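week 3 notes, bench setup + small parts. typed up fast between sections so bear with me. Ok-hee Moon's handout from last term covers the same ground with more on labeling, it's in the shared folder under Flirkiden.

## 0. Admin

- Room is the Leckie room again, not the upstairs one
- Bring your own tweezers if you have a pair you like
- Parts list for the Stidgate lamp kit goes out before next session. Read it. The whole thing, both sides
- Reading: pages on sorting and kitting in the course pack, skip the bit on bulk bins

## 1. Why we spend a whole session on a table

Most of what goes wrong with small assemblies goes wrong before anyone picks up a tool. Part lost, wrong part picked, wire bent, two lengths mixed in one compartment. Last year's group had 176 leads to sort for the Tellstead build and the sorting took longer than the build. Mostly down to bad layout. People reaching over each other's work, lids shut on wires, that sort of thing.

So: surface, box, work spot. In that order.

## 2. Surface

Bare table is fine for big things. For anything you could lose in a shirt cuff, put a foam-covered board down.

- soft: dropped parts don't bounce far
- pale: dark parts show up right away. White parts on white foam, less so, see 2.1
- keeps small ends from skating off when you nudge them
- lifts off in one go if you need the table for something else

Leave a border of table all the way around. If the board hangs over the edge somebody leans on it and the whole lot goes. Fix the corners with tape, press it down flat. Re-tape when it starts to curl, don't wait for it to come off.

### 2.1 White on white

Comes up every term. Small white connector, thin white wire, pale board. You look straight at it and don't see it. Options:

1. Low light from the side, so the part throws a shadow
2. Slip of colored paper under the work spot
3. Always put the part down in the same place

Option 3 costs nothing and is the one I'd like you to practice. Pick a spot in front of the box, center of the board, and that is where the part goes.

## 3. The box

Divided organizer, clear lid. You want to see into it without opening it, at least well enough to know which end you're after.

Box goes at the far side of the board, centered. Not left, not right. Centered means either hand gets there. Far side means the near half stays free for work.

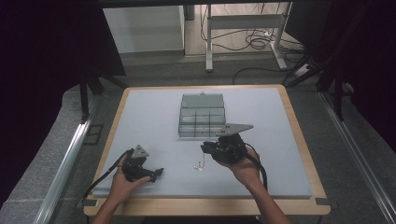
*Fig. 1. Board layout: organizer at the back, small white part on the board in front of it.*

Note how much board is left free on the near side. Students tend to pull the box toward them to save reach and then have nowhere to work. Push it back. If you can't reach the back row sitting, stand or bring the chair in.

Filling the compartments:

- one kind of part per compartment, no "temporary" mixing
- most-used parts in the row nearest you
- loose wire coiled, ends tucked down, nothing poking over a divider
- leave one compartment empty for rejects. Label it
- don't overfill. If the lid has to squash the contents it's too full

Lid: open it fully or keep it shut. Half open is how it comes down on your knuckles and jumps everything one row over. Open with one hand, other hand steadying the box. Foam gives a little under the box so it can tip if you yank.

Write the part number inside the lid in pencil, not on the dividers. Dividers get moved. (On some boxes they're fixed, check before you force one.)

## 4. Picking up and putting back

The exercise for today. Sounds dull, is dull, do it anyway.

**a.** Take one lead from the box. Grip the connector body, never the wire. Thin wire pulls out of a crimp easier than you'd think and you won't always see it.

**b.** Set it on the work spot, wire pointing away from you. Let go. Look at it. Is the wire lying flat or standing up? If it's standing up it wants to spring, turn it over.

**c.** Smooth the wire with your free hand. Gently, from connector out to the end. Going the other way pushes slack up into the connector.

**d.** Put it back in its own compartment, connector first, wire follows. Coil if longer than the compartment. One loose loop, no knot, no tight wrap.

**e.** Repeat with the other hand leading. Yes really.

When both hands are in play, one holds and the other moves. Trouble starts when both move at once, then the part ends up somewhere between them and so does the wire. Say "hold" and "move" out loud if it helps, lots of people do the first few times.

Don't lift higher than the box wall plus a bit. High lifts = long drops.

## 5. Dropped parts

- Stop. Don't push your chair back
- Check the foam first, then the table border, then the floor
- Carpet eats small white things. Flashlight held low, nearly on the floor
- Anything that's been on the floor goes in the reject compartment until it's been looked at, even if it seems ok
- Not found in 3 minutes, write it on the sheet and carry on

Tellstead order came to 1244 pieces with no spares to speak of, so the sheet matters. A missing part we know about can be reordered. Stidgate only sells the white leads in lots of 3000, so please do write them down and please don't lose many.

## 6. Packing up

Reverse of setup more or less. Part off the board, into its compartment. Check the reject compartment and empty it to the tray by the door. Lid down, latch if there is one. Run your palm flat over the foam, you'll feel what you didn't see. Then board off, wipe the table, board back in the rack standing up. Foam dents if you stack things on it and a dent is a hole for a small part to hide in.

## 7. For next time

- Do the a to e sequence ten times per hand at home with anything small, earbud tip, paper clip with thread on it, whatever
- Draw your own compartment plan for the lamp kit. Rough is fine, pencil is fine. Mark which row is nearest you
- Come with one question on crimps, we'll start there

Ok-hee's version has a good table of compartment sizes agianst wire length, I meant to copy it in here and ran out of time. Look at it before you draw your plan.

Still missing one set of tweezers from the Leckie drawer, the bent-nose ones. Check your bags pls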